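4.2 Self-reported cooking times

We are not convinced that the Naltside diaries measure what they claim to. Households were asked to write down when cooking began and ended, and the Fundmont analysis treats the gap as labour. Of 700 entries, 300 give times on the exact hour, a pattern hard to square with careful record keeping. Pernar found the same rounding and simply averaged it away.

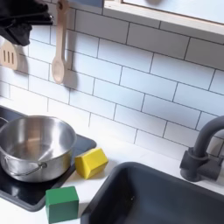

Diary forms leave the word "cooking" undefined, and respondents filled the gap as they pleased. Some began the clock at peeling, others at lighting the ring. A pot standing on a stovetop, as in Figure 2, could be entered as a meal under way or left out altogether – the form allows both. Phùng's reply, that such errors cancel out over a large sample, is asserted and never tested. The December returns, which are the thinnest, give it little support.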